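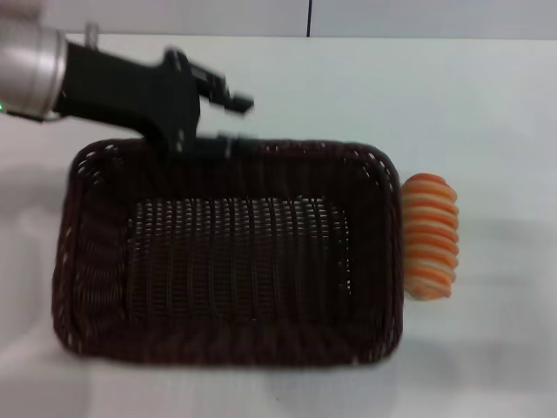 The arm over the basket, gripper open.

24/08/2022, by Cremilda Conceição

Filed under: Workshop diary / Arm build / Small steps

I came to the workshop after lunch with a list of four jobs and I finished one and a half of them. I write this at the kitchen table with the notebook open beside me, so the order of things should be right, even if my handwriting is not.

The first job was the height of the basket. All week I have used a flat tray, and a flat tray forgives everything. The dark wicker basket is deep, it has a thick braided rim and the walls slope inwards, so the arm must come down from above and stay clear of the rim on the way in and again on the way out. In April I wrote in this diary that I would have the basket working "by the end of the month". I read that page again today and I was a little ashamed, but I also had no idea then how long the wiring would take.

I measured the rim with the steel ruler and put the new value in the settings file. Then I ran the path with the motors at slow speed and nothing in the gripper. On the first run one finger touched the rim and pushed the whole basket towards the wall. I stopped it with the red button, which is by now a habit of my left hand. The mistake was mine. I had measured from the table, and the program measures from the base plate, and the base plate is 18 mm thick. I have made this same mistake before! I have now written "BASE PLATE" on a piece of tape and stuck it to the ruler.

After the correction, the arm passed over the rim with the fingers open and came down well. I let it repeat the movement 14 times while I ate an apple and watched. It did not touch the wicker again. It is still not a beautiful movement. When it slows down above the basket there is a small shake in the fingers, and I can hear it too, like a spoon against a cup.

Orlando Urrego came in at four o'clock to collect his clamps and stayed for more than an hour. He put his hand on the shoulder joint during a run and said the shake begins there and only becomes visible at the end. He thinks the belt is too loose. I think the deceleration is too hard. We tried his idea first, because the belt takes five minutes and my idea takes a long evening. With the tighter belt the shake was smaller, but the motor complained at the top of the path, so we loosened it again by half a turn and left it there. I would say we are both partly right, and he would say that he is right.

The second job was the striped thing, the orange and cream one that I use as my test object. I chose it because the ridges give the fingers something to hold and the colour is easy to find against a white table. I stood it on its end next to the basket, touching the right wall, to see how the arm would manage something so near to the rim. This part I did not finish. The program wants to come from the side, and on one side there is now a basket. I must teach it to come straight from above and turn the wrist first, and for this I need the drawing of the wrist from the Vulley manual. Page 100 has a table of the limits, but my copy is printed so small that I cannot tell a three from an eight. I have asked at the Prelosgate workshop if somebody has the larger print.

Some notes for myself, before I forget:

The settings with the correct rim height are saved as run 1573. Do not write over it.

The screw on the lower finger needs a drop of glue. I tightened it twice today.

Ask Orlando for the small hex key. He has put it in his pocket again, I am almost sure.

I also moved the lamp, as in the late afternoon the shadow on the left of the basket was confusing me when I judged the distance by eye. The new place is better for my eyes but worse for my head, and I knocked it when I stood up.

I closed the workshop at half past seven. I was tired but content - the basket is a real step, and I had begun to think I would stay with the flat tray until winter. Tomorrow I will work on the wrist, if the manual comes, and on the deceleration if it does not.

Comments

salinas_bench: I had the same shake with a belt drive. Try a softer ramp at the end of the move, before you change any parts. It cost me nothing and it helped a lot.

Orlando U.: The hex key is in your own drawer, on the left, under the sandpaper. And it is the belt.

Esiva: Love the tape on the ruler, I am going to copy it. Does the wicker bend if a finger lands on the rim, or does it just slide?

Cremilda: @Esiva Mine slid along the table. It was at slow speed, so I cannot say what happens with a harder knock. @Orlando Found it, thank you. We will see about the belt.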